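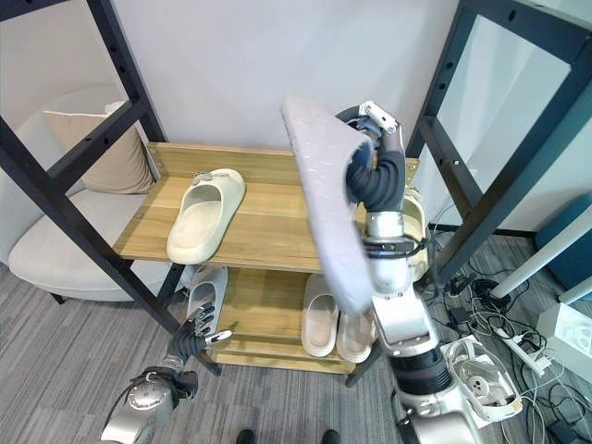 23.05.2023

Den ganzen Vormittag am Planer für das Schuhregal gesessen. Fivimex hat die neue Version geschickt, angeblich mit »Kontextverständnis«. Im Log sehe ich davon wenig. Der Planer rechnet für den rechten Arm 700 Kandidaten durch, verwirft fast alle wegen Kollision mit der oberen Ablage und nimmt dann einen, den der alte Stand aus dem April auch genommen hätte. Nur braucht er jetzt 900 Millisekunden dafür.

Der Griff am Riemen der lavendelgrauen Sandale gefällt mir nicht. Die Posenschätzung geht von einem starren Körper aus, der Riemen gibt aber nach, und sobald die Sohle zur Seite kippt, stimmt das Modell in der Hand nicht mehr mit dem echten Schuh überein. Der Planer merkt nichts und meldet weiter volle Konfidenz. In Bevberg haben sie dafür eine Nachschätzung nach dem Zugreifen eingebaut. Ob das bei uns hilft, glaube ich erst, wenn ich es sehe.

Dazu die hellen Paare. Creme, Beige und Weiß vor weißer Wand, die Segmentierung klebt sie gern zusammen. Die beiden in der unteren Etage waren in 3 Läufen hintereinander ein einziges Objekt. Contreras verkauft so etwas als gelöst.

Linke Hand: Freigabe zu früh, Zeitstempel prüfen. Vermutlich wieder die Uhr im Flakden-Treiber.

Morgen alten und neuen Stand gegeneinander laufen lassen, gleiche Startpositionen, gleiche Seeds. Die Demo will ich vorher nicht zusagen. Kollisionsabstand an der Vorderkante wieder hochgesetzt, Commit noch nicht gepusht.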